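Gostent Landscapes – What's on in the yard

Quick one this month, we are flat out. Half the crew is at the Lindqvist job and the other half is chasing a pallet of edging that went to the wrong depot. So, in no particular order.

Retaining walls. Booked through to the end of the season, sorry. If you rang last week and got the machine, we have your number and Tin-yau will get back to you. He's working down the list after hours so don't be surprised by a call at dinner time.

Gravel paths, though. Plenty of room for gravel paths. Two-person crew, small digger, most jobs done in a couple of days if access is decent. By decent I mean a wheelbarrow fits down the side without lifting it over the hot water unit. Measure your side gate before you ring please. Saves everyone a trip.

What people keep asking is why the old path went to mush. Nearly always the base. Somebody scraped off the grass, threw down a bag or two of pebbles and called it a day. First wet winter, pebbles go down, mud comes up. You want the soil dug out, a proper compacted base of road base or crusher dust, then the top layer. Fabric under the lot if the ground's soft. We dig to 17 cm on clay, less on sand. Dearer up front, yes. But you wont be topping it up every spring.

Edging matters more than people reckon. Steel holds a curve nicely and you hardly see it. Timber is cheaper, fine for straight runs, will need replacing sooner. Brick on edge looks great with older houses, takes ages to lay, priced accordingly. Plastic we don't do anymore. Too many call-backs in hot weather when it lifts.
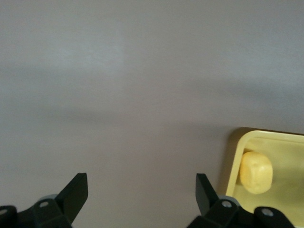 Pale grey, with a touch of mauve toward the bottom.

Colours, while I'm on it. Suronstead Quarry has dropped two of the reds, so if you had a red path done by us and want a matching bit added, ring soon and we'll see what's left in the bay. The honey mix is still going, the river pebble is still going. Samples are in the buckets by the office door, take a handful home and wet it down in your own light. Looks different wet. Looks different again under gum trees with all the leaf stain on it. Please bring the buckets back, we are down to the last few.

Delivery. Minimum for a truck is now 2 cubic metres. Anything smaller, bring the trailer and we'll load you, but check your rating first. Demetrius has had to turn a few people around at the gate and he doesn't enjoy it. A heaped box trailer of wet gravel is a lot heavier than you think it is. Tarp as well, or you don't leave. The council was pretty clear with us after the mess on the roundabout.

Drainage. If water sits against your house after rain, do that before the path. Have had to pull up a perfectly good path at Stakton to get an ag pipe in underneath and it made me want to cry. A simple slotted pipe run to the stormwater pit, 40 mm of cover stone over the top, then carry on. We'll look at it when we quote. No extra charge for looking.

Watering. Restrictions are still on so new turf is your call. We'll lay it, but we can't promise it'll take if you're only allowed the hose on a Sunday. A lot of customers are pushing the planting back to autumn and just getting the hard stuff done now. Sensible in my veiw. Mulch the bare beds in the meantime, chunky stuff not the fine stuff, and keep it back off the trunks.

Prices. Crusher dust is up 44 cents a bag. Bulk is the same as last month. Sleepers the same. Pavers, ask, the list changes every time I print it.

Yard closed from lunchtime the day of the staff barbie in December, will put the exact date on the gate. Any orders for before the break need to be in and paid early, as the trucks fill up and there's only so much daylight.

Also if someone borrowed the long-handled tamper from beside the shed, the one with tape on the handle, we'd like it back, no questions asked. Leave it at the front.

Office is open from seven. Coffee's on if you bring your own mug.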